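A morning at Seneck's open lab

24 December 2025

I've been trying to get inside Seneck for ages, so when the open morning came up I signed up within minutes and drove over with a thermos and far too many questions. It was worth every mile!

The building is plain from the outside, but the hall is a treat for anyone who likes seeing how things get worked out. Ffion Hopkin led our group, and she started with the research question before we got near a robot: how few demonstrations does a two-armed system need before it can handle small objects it has to reach from both sides? The usual recipe on their old project, Starach, was 300 demonstrations per task. The new method, which they call Flondorov, uses 60.

The trick (I'm simplifying, and I hope Ffion forgives me) is in which demonstrations they keep. They train a first rough policy on a small batch, let it try the task, and look at where its predictions disagree with each other the most. Then the operators record new demonstrations starting from exactly those awkward spots. I love this. It's how my piano teacher made me practice – four bars, the bad four bars, over and over.

On the bottle task the policy trained on 60 picked demonstrations came within 2 percentage points of the one trained on all 300. Ffion was careful to say that's one task, on one bench, with one kind of bottle. She'd put the failures on the wall too, 31 of them, each with a short note on what went wrong. Most were grasps where one arm got in the other's way. I spent longer at that wall than anywhere else, and could happily have stayed until lunch.

Then on to the benches, with two arms facing each other over the tabletop, white bottles between them and a couple more up on an orange block.
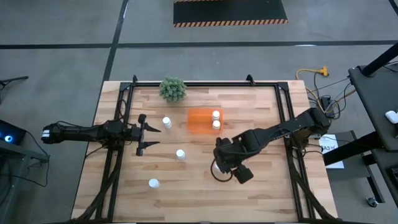
Lloyd wondered whether choosing demonstrations by disagreement just moves the work around, and said he'd want to see operator hours next to the demonstration counts before getting too excited. Fair point, and Ffion agreed. They've started logging the hours and hope to have them written up in February, along with a second task that uses softer objects.

I've already asked to be put on the list for the next visit. Bring a sweater if you go, and leave plenty of time for the failure wall.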